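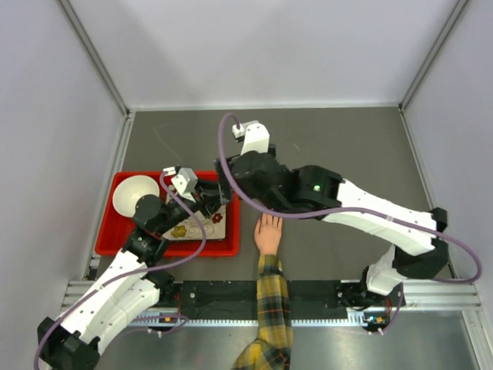
Control software: release 17 on the two-arm cells

Release 17 of the cell controller went onto the Vindale bench on 16 September 2019 and will go to Fullthorpe once the planner regression set has been run there. The main changes are in how the two arms share the space over the work surface, how the wrist cameras are time-stamped, and how the controller behaves when a person has a hand inside the enclosure. Notes for users follow.

Shared volume

Until now each arm planned against a static copy of the other. The planner took the other arm's joint state at the start of the request, inflated it by a fixed margin and treated it as an obstacle. This was safe but wasteful. Any task that brought the grippers together, such as passing a part across or working on the same tray, ended with one arm parked and waiting.

In release 17 both arms are planned as a single 12-joint system whenever their goal regions overlap. Outside the overlap they are still planned separately, as the joint search is slow and there is no benefit when the arms are far apart. The changeover is decided per request and written to the log as PLAN_JOINT or PLAN_SPLIT. Please include that line in bug reports.

The gripper-to-gripper margin is now 3 mm in joint mode. Link-to-link margins are unchanged. Finger contact between the two grippers is permitted only if the task file sets allow_tip_contact, and the flag is cleared at the end of each task step. It does not carry over. Two of the older Bevcombe task files assumed that it did and have been corrected.

Cable model

The wrist camera cables were previously left out of the collision model altogether. They are now represented as a chain of capsules between the camera plug and the first tie on the link. The chain does not try to predict the true shape of the cable. It sweeps out a volume the cable is likely to stay within, and the planner charges a cost for entering it – a cost, so plans through the volume are still possible when there is no other route.

If a cable tie is moved, the model must be updated. The tie position is the cable_anchor field in the arm description, measured along the link from the elbow. Somkiat Jitpraphai has written a short script that checks the field against a set of recorded poses and reports the worst mismatch. It lives in tools/cable and takes no arguments.

Camera timing

Wrist camera images are now stamped on arrival at the driver and corrected by a measured offset for each camera. The old stamp was applied after decoding, and under load it could be late by 25 ms. That was enough to shift object poses noticeably while the wrist was moving, and it accounts for most of the "drifting plate" reports from May. Patterned crockery was affected more than plain, as the matcher locked on to the painted detail and followed the error faithfully. Plain bowls are fitted from the rim only and are smoothed over several images, so the fault was largely hidden.

Recordings made before this release can be restamped with the offline tool. The results are good but not identical to a fresh recording, and the two should not be mixed in one evaluation set.

Hand-in-cell state

The HOLD state has been split. HOLD_STIFF keeps the joints at their commanded position, as before. HOLD_SOFT lowers the position gains and limits joint torque, so that an arm can be pushed aside. Both states refuse new motion requests until they are released from the console. Neither is a replacement for the emergency stop, and the site rules on entering the enclosure have not changed.

On leaving HOLD_SOFT the controller replans from the measured joint positions and discards the remainder of the old trajectory. Maxence Lebrun asked for this after the Hauser trial, where an arm that had been nudged tried to return to its old path at full speed.

Known issues

Joint planning times out on roughly specified goals, in particular where both grippers are given the whole tray as a target region. Narrow the region or raise the limit from the default of 3 seconds.

The console shows HOLD_SOFT and HOLD_STIFF in the same colour. Read the text.

Rail carriage moves are still planned separately from the arms. A carriage move requested during a PLAN_JOINT step is queued until the step has finished.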